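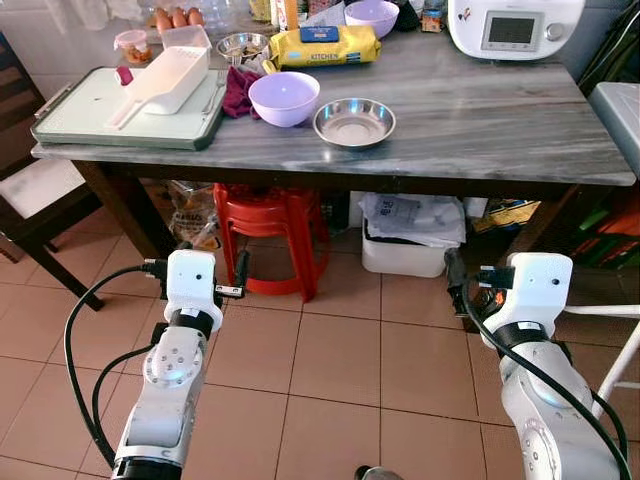
The table before sorting, with the cutting board on the left and the multi-cooker at the back.

How to reset a kitchen table you cook on

Our kitchen has very little bench space, so most of the cooking prep gets done on the table. By late afternoon it has usually collected a bit of everything. The steps are the same ones I use at home, and the whole job takes under half an hour.

What you need

A dishcloth, a dry tea towel, mild dish soap and one tub or basket for things that belong in another room. Don't use vinegar or a cream cleanser if your tabletop is real marble – both will dull it.

Step 1. Move the food first

Eggs go before anything else. A few eggs sitting along the back of a table will roll as soon as you start shifting bowls, so put them in a carton or a deep cup. Cover any bowl with food in it and put it in the fridge. Close open packets with a clip. Small red ones like the one on the board are easy to lose, and I keep mine on the fridge door.

Step 2. Stack by shape

Bowls nest with bowls, largest at the bottom. I keep plastic and stainless steel in separate stacks because the steel scratches the plastic. A long-handled colander scoop won't nest with anything, so hang it or lay it flat in a drawer. Clear storage boxes are stored with their lids on.

Step 3. Clear the board

Take off utensils and cloths, then wash the board on both sides and stand it on its edge to dry. Cloths go straight to the laundry.

Step 4. Wipe around the cooker

Unplug the multi-cooker and pull it forward. Wipe behind it with warm soapy water, then dry the stone with the tea towel. Small jars and bottles can go back beside it if you use them daily.

Step 5. Look underneath

Bags of groceries left on the floor should be unpacked the same day. Folded papers and plastic bags can share one bin, but empty it when it gets to the top. My stool lives under the table, 36 cm in from the front so it doesn't catch anyone's shins.

Wipe the chair seats last and sweep the tiles.

Posted by Ximena Palacios in October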